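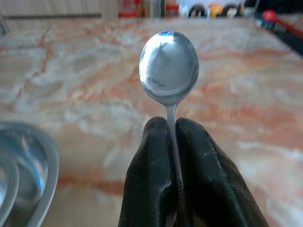
How much can a robot learn from watching a task done only a few dozen times? More than I would have guessed, as long as those few dozen times are different from each other in the right ways.

I went to Skorard in October expecting to write a completely different story. I'd been told the lab was building some enormous pile of kitchen recordings, the kind of thing where you need a warehouse and a night shift, and I had a whole opening paragraph ready about scale. Then Chenxi Lu sat me down at a long table covered in coffee rings and told me they'd thrown most of it out (my paragraph went with it).

The pile did exist, for a while. Her team had 962 recorded demonstrations of a person guiding the arm through the same small job: pick up a spoon, carry it over, put it in a bowl. They trained the robot's control program, which they call Korley, on the lot. Then they trained it again on just 30 of them, picked by a method Lu and her colleague Ionuț Filip had been arguing over since spring. The small set did better. On the lab's test, the version trained on everything finished 5 fewer tasks out of a hundred than the one trained on the handful, which got to 81.

"I thought I'd loaded the wrong file," Filip told me. He ran the whole thing over again that night and got the same answer.

So what's in the handful? I asked to see the demonstrations and spent a very happy hour clicking through them. Most of the big collection looked the same to me. The spoon lies flat, the gripper comes down, the fingers close, off it goes. Hundreds of those! The ones the method keeps are odder. The spoon starts half under a towel, or the person comes in from a strange side, or they miss the handle, back off and try again. That last sort used to get deleted as mistakes.

The method itself is simpler than I feared. You train a rough first version on everything, and then you ask it, for each recording, how surprised it is at every moment. A recording full of moments it could have guessed gets a low score. One with a lot of surprise gets a high score, unless the surprise is just a shaky hand, and sorting those two apart is where most of the arguing came in. Filip's fix is to look at whether nearby recordings are surprising in a similar way. If a second person did the same weird thing in the same weird spot, it's probably worth learning. If only one did, it may be a sneeze.

Spoons are a mean choice for this, by the way. I hadn't thought about how thin a spoon handle is until I watched two fat black fingers try to close on one. And the bowl of the spoon is a little curved mirror, so the wrist camera sees a bent picture of the room in it, and that changes with every move. Lu says they tried matte plastic spoons early on and the difference between the two training sets nearly disappeared. The easy version of the job didn't need the odd recordings.

I did push on that, because it bothered me. If the result only shows up on awkward objects, is it much of a result? Lu shrugged and said kitchens are full of awkward objects – then she gave me the longer answer, about a second test on a different arm at Drornon, a partner lab. There the small set only tied the big one. They don't know why yet. Filip suspects the arm, Lu suspects the picking, and they have a version of the paper with both explanations in it and a comment in the margin that says "choose."

What they both want to try next is skipping the big collection altogether. Right now you have to gather the pile before you can find the good part of it, so nobody's saved any labor. The plan is to have the program score each recording as it's made, and tell the person at the controls to quit doing the obvious thing. Lungu, their name for that tool, currently does this with a loud beep. I tried it for ten minutes and got beeped at the entire time for being too ordinary with a spoon.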